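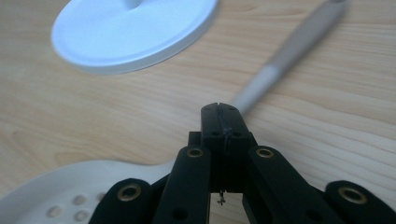 I used to get asked whether the robot would take my job, and now the robot is my job, one demonstrator told us early in the fieldwork, adding that the pay was slightly better and the chairs were slightly worse. We heard versions of this from most of the floor. The remark is a fair introduction to the labor arrangement at Amdale, where the automation of kitchen work had reached the stage of requiring a good deal of kitchen work.

4.2 The demonstrators' day

The site occupies one floor of the El Sherbiny building and is run by Pruten on behalf of clients it does not name to its staff. At the time of our study it employed 22 demonstrators, nearly all of them former catering workers. Their task is to handle ordinary kitchen things at a table while holding a gripper in each hand, so that the recorded movements can later be used to train a machine. A demonstrator spends a shift picking up a utensil, putting it somewhere, picking it up again, and putting it somewhere slightly different. The job title on the contract is "motion associate." We did not hear anyone use it aloud.

What changes for the worker is, first of all, the hands. People with years of practice at a prep counter described the first week as a humbling one. Fingers that could sort cutlery in the dark had to be given up for two jaws that open and close, and the small corrections that a cook makes without thinking had to be thought about, one at a time, and then done slowly enough to be of use. Several participants said their grip at home had changed too. One had caught herself pinching a teaspoon from directly overhead, to the concern of her family.

The second change concerns pace. In their earlier jobs the demonstrators had been told to hurry; at Amdale they were told to be smooth, and the quota was set at 80 accepted episodes per shift. These two instructions get along about as well as one would expect.

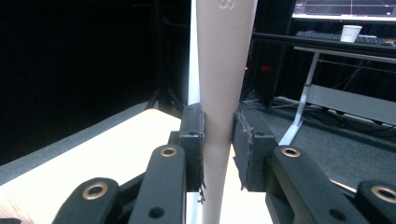 Acceptance is decided by Flurnus, the review software, which scores each episode and returns the weak ones with a one-word verdict. "Hesitant" was the most disliked. Demonstrators pointed out that a person lifting an unfamiliar object is supposed to hesitate, and that a robot with no hesitation in it was a robot they would rather not share a kitchen with. Management agreed with this in interviews and left the threshold where it was.

Workers adapted in the usual way, by learning the software better than the task. Within a few weeks the floor had a shared body of lore on which approach angles Flurnus liked and how long one could pause before it took offense. Newcomers received this in their first 20 minutes, well ahead of the official induction. We note for the benefit of anyone training a robot on such data that it may pick up, along with the handling of spoons, a fine sense of how to keep a supervisor happy.

Skill was nonetheless real, and it was recognized among peers if seldom on paper. Long, flat utensils were considered a senior person's work. Tall stands were said to punish a careless elbow. When a station was changed over in September, the more experienced demonstrators chose the positions of the objects themselves, a decision the written procedure assigns to an engineer on another floor. The engineer, when asked, was relieved to hear it.

Figure 4. A two-handed station as the demonstrator sees it, with a mug stand and a skimmer on the table and a gripper held in each hand.

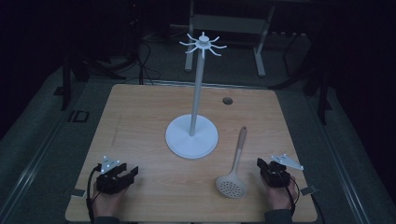 4.3 Who owns a good movement

The question of credit came up in seven of our interviews, always raised by the participant. Under the contract, every recorded episode belongs to Pruten, including the rejected ones, which struck people as greedy. Few objected to being recorded. They objected to being averaged. A former pastry worker had developed a way of rolling the wrist before release that others on her shift copied, and she wanted to know whether the eventual machine would do it as well, and whether anyone would tell her if it did.

Pruten's answer, given to us in writing, was that individual contributions cannot be traced in the trained system. The same letter explained that individual contributions are traced every shift for the purposes of the quota. We asked for clarification and were sent the letter again.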